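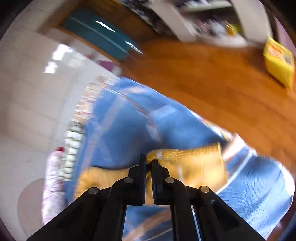 The bedding drive at Gunbridge closed on October 10, 2020, and the storeroom is full again. Residents of the Budon and Grollton buildings left bags in both lobbies from the end of August on, and 269 pieces came in, most of them blankets and bedspreads. Small things count too. A soft mustard-yellow cloth spread over a blue bedcover brightens a plain room, and people moving into an unfurnished apartment ask for that kind of extra as often as they ask for sheets. Pillows are the one item we had to turn away, as the storeroom has no dry shelf for them.

Bedspreads go out first. A patterned one in a dark or middling blue is always easy to place, and it fits with whatever else the household already has. Plush blankets take longer – they are bulky, and the shelves at Gunbridge are shallow. If you are holding on to one for the winter drive, please fold it in thirds the long way, roll it from one end and tie it with string. Do not use tape, which pulls at the pile. Vacuum bags are fine for cotton. They flatten plush, and it may not come back.

Washing is still up to the donor. The Siddiqui laundry on the Grollton side has again offered us the use of 2 of its large machines for anything too big for a home washer, and the cost to us for the whole drive was $900, paid from last year's book sale. Wash plush on cold, without softener, and dry it on low. Shake it out before folding. Please pin a note to each piece with the bed size, if you know it.
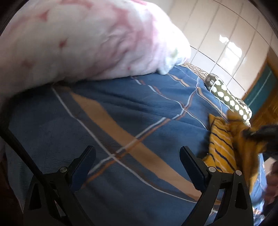

One reader in the Budon building wrote that she would rather see the plush blankets given out in pairs with a bedspread, so that no household has to come back a second time for the other half. She also asked whether children's sizes could be kept on their own shelf. Pairing will start with the next handout. The shelf will have to wait until the old curtains have been sorted, and there are two full racks of those.

Drop-off for the winter drive will be in the Gunbridge lobby only. Bags left outside the door get rained on, so please bring them in.

Recent items
Storeroom hours at Gunbridge
Book sale: what was left over
Grollton stairwell painting, second floor
Curtains wanted, and curtains not wanted
Budon lobby notice board rules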